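Support ticket: Mixed soft goods, two-hand packing, Briltau packing room
Product: Wukotano pack planner
Status: Resolved, one item carried over to December
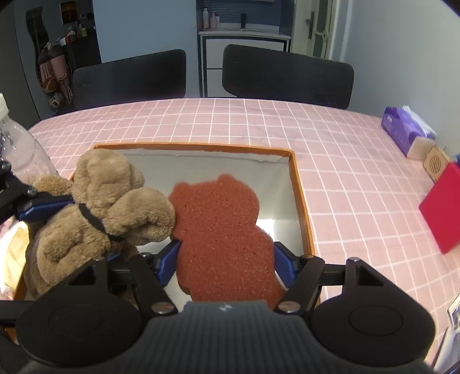

Does the packing crew still need to be in the room when both grippers are working?
Someone needs to be within earshot. The planner stops and chimes when it can't settle on a hold, and a person has to look at the box and choose what happens next. You don't need to stand over it the rest of the time.

Reported by: packing room, Briltau

Since the changeover from single-item to mixed boxes, the planner keeps pausing on anything squashy. Sponges and plush toys are the worst. Tissues are a bit better. We logged 62 pauses in one shift of 200 boxes, and the chime is driving the whole room batty. We love this thing when it's running, so we'd really like to get it running!

Already tried: restarted the planner, wiped the pads, swapped left and right jobs, turned the room lights up. No change from any of it.

Reply, Rana support desk

Thanks for the great notes, and for wiping the pads before writing in. Could you send the hold log for that shift and tell us which soft goods profile you're on? It's under Setup, second page, near the bottom. Also, does it pause before the pads close or after?

Packing room

Profile says "firm default". Log attached. It's after they close, nearly every time. The pads squeeze, the sponge gives, and then we get "hold uncertain" and a chime.

Reply, Rana support desk

There's your trouble. Firm default expects the width to stop changing once the pads touch, and a sponge keeps on giving. When the mixed box job was loaded it should have brought the soft profile with it, and it didn't. That one's on us.

Steps:
1. Finish the box you're on and park both grippers.
2. Setup, page two, change "firm default" to "soft, slow settle".
3. Set the settle wait to long. Medium is fine for tissues but not for plush.
4. Turn on "one hand waits" so the second gripper holds its item still while the first one places.
5. Save under a new name. If you save over the old one, the next update will replace it.

Packing room

Done, and wow. Pauses went from 62 to 48 over the same number of boxes, which we know doesn't sound like much, but the leftover ones are nearly all plush. Sponges are sailing through. Is there anything for plush with long arms and legs? A limb flops onto the neighbouring item and the planner seems to think the two are one thing.

Reply, Rana support desk

Yes — try changing the packing order so plush goes in last, and switch on "separate touching items". It's off by default and it slows each box down a little. If a limb is lying across something else, the planner will ask for a person, and we'd leave that as is for now.

Packing room

Ran a full shift on the new order. Over 118 boxes in a row without a chime before lunch! The few after that were all limbs, as you said.

A note on the people side, if it's useful for the Hesavness site when they start up. We used to have one of us on each line, lifting and tucking all day. Now we take turns on the chime, and whoever isn't on it does final checks and labels. Wrists are much happier. What we didn't expect was how much everyone wants a go at the packing order; there's a sheet on the wall with suggestions and half of them are really good. The one grumble is that chime duty gets dull past an hour, so we swap at every break now. We'd also like the rota settled before a new job goes live, because the first week we made it up as we went.

Reply, Rana support desk

Passed on to Hesavness, who were delighted to get it. We've asked for the soft profile to load with mixed box jobs automatically. A quieter chime is on the list for December — three volume levels, and a light-only option for the calmer shifts. Closing this one, but reply here and it will reopen.

Packing room

Light-only please!! Thanks again.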